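Does Cleaning Your Desk Make You Smarter?

You have probably heard a grown-up say it. "How can you think in all that mess?" Maybe you heard it this week. Maybe you heard it this morning.

It sounds true. Lots of things sound true. So let's be a bit suspicious and ask how anybody would find out.

What people claim

If you look around online, you will find people promising all kinds of things about tidy desks. Better grades. Better sleep. A calmer brain. Some of these people are selling drawer dividers, which doesn't make them wrong, but it should make you slow down and read twice. When a person earns money if you believe something, ask for better proof than usual.

You will also find the opposite claim: messy people are creative geniuses. Messy people like this one a lot. I know because I am messy and I liked it right away – and that is exactly when you need to be careful. It's easy to go soft on an idea that lets you off the hook.

How would you test it?

Say a school in a town called Irovville has 76 kids in fourth grade. A teacher looks at every desk, and she looks at every spelling score. She finds that the kids with neat desks got better scores. Case closed?

No. Think about what else could be going on. Maybe kids who like following rules keep their desks neat and also study the word list, because both of those are rules. The desk didn't teach them to spell. If you sneaked in at night and cleaned a messy kid's desk, the kid would not wake up knowing how to spell "rhythm."

Scientists have a word for two things that go up and down together. They call it correlation. Ice cream sales and sunburns are correlated. Ice cream does not burn your nose. Hot sunny days bring both.

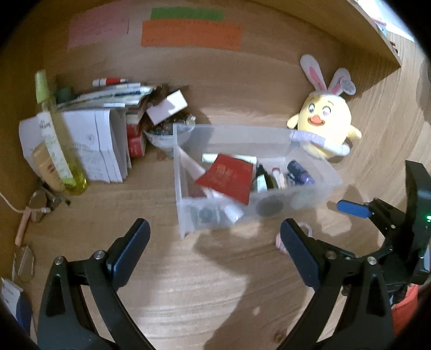 A better test would be to flip a coin for each kid. Heads, you work at a neat desk for a month. Tails, you work at a messy one. Now the rule-followers and the rule-forgetters get mixed into both groups by luck, and if one group does better, the desk might really be the reason. Might. You would still want somebody else to try it at a different school, with different kids, and see if the same thing happens.

And watch out for small groups. If you only test two kids, you could get any answer at all. One of them could have a cold.

What about finding things?

Now we get to something I do believe, mostly. If your scissors have a place and you put them back, you will spend less time hunting for scissors. You don't need a lab coat for that one. But even here, people stretch it too far.

Chie Tsuji teaches an after-school science club, and her students tried it on a Wednesday. Half of them sorted a heap of pens, clips, erasers and rubber bands into groups. The other half left their heap alone. Then everybody had to find a green paper clip. The sorters found theirs much faster, and they were very pleased with themselves.

Then one girl asked how long the sorting had taken. Somebody had kept the time – 436 seconds, which is more than seven minutes. Nobody in the messy group had needed that long to find a clip. So who won?

It depends on how often you need a clip. If you look for something every day, sorting pays you back. If you look for it once a year, throwing it in a box with everything else is fine. I have a box like that. So does nearly everyone I know, whatever they tell you.

Chie also pointed out that her club wasn't a very good experiment. The kids picked their own groups, and the ones who liked sorting picked sorting. See the problem? It's the spelling test all over again.

Questions to ask next time

When somebody tells you that doing one thing will make you better at another thing, try these.

How do you know?
Who did you test, and how many people?
Could something else be the reason?
Are you selling anything?

Ask nicely. Grown-ups can get grumpy when they don't have an answer, and some of them will say "because I said so," which is not evidence, although you may still have to clean your desk.

Words to know

Correlation: when two things tend to change together.
Evidence: facts that help you decide whether something is true.
Claim: something a person says is true, before anyone has checked.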